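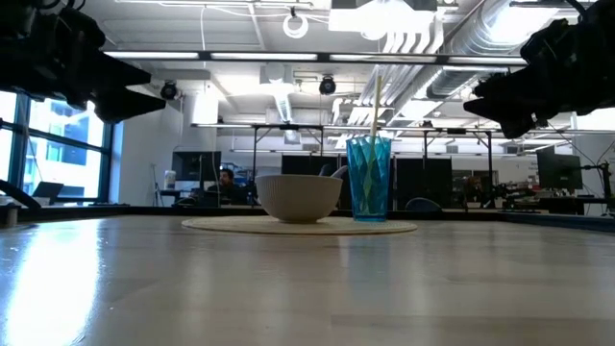
One placemat, one bowl, one cup. A full setting for a desk-side lunch.

Eating Near Your Work Without Ruining Either

I have eaten lunch within sight of a monitor for most of my adult life, and I have the keyboards to show for it. What follows is what I've learned, mostly in the wrong order.

Get a placemat. A round one takes up less of a shared table than the rectangular kind, and it tells everyone else where your lunch ends. On a glossy top it also saves you from the ring, that pale ghost of a bowl you only notice when the window light hits it sideways. Wipe the mat on both sides. The crumbs that do the scratching live underneath.

Bowls over plates, every time. A plate invites ambition. A bowl with some texture on the outside is easier to hang on to when your fingers are buttery, though the ridges do collect soup. An old soft toothbrush and a drop of dish soap will clear them out in less time than it takes to complain about it.

Park the spoon in the bowl, handle toward the side you eat with. Do not park it on the table "for a second." Rosaire Sawatzky did that at Ladholm with a spoonful of beet salad, and we were still finding pink on the June invoices.

Straws. A tall straw in a light plastic cup is a lever, and your sleeve will find it. Trim the straw until it clears the rim by 2 inches, or keep the cup more than half full so there's some weight at the bottom. Reusable straws need a thin brush run through from both ends. Hold one up to a lamp afterward if you have the nerve.

Faceted cups look terrific until hard water gets to them. Soak in equal parts white vinegar and warm water for twenty minutes, rinse, and dry with a cloth that isn't the one you used on the counter. Skip the scouring pad, which turns clear plastic foggy for good.

Keep the laptop on another surface altogether, a ledge or a shelf. Colton Desjardins thinks this is fussy. Colton Desjardins also paid $294 for a new keyboard after an incident with miso.

Last thing, rinse the bowl before you sit back down. Oatmeal left until 4 p.m. is a building material.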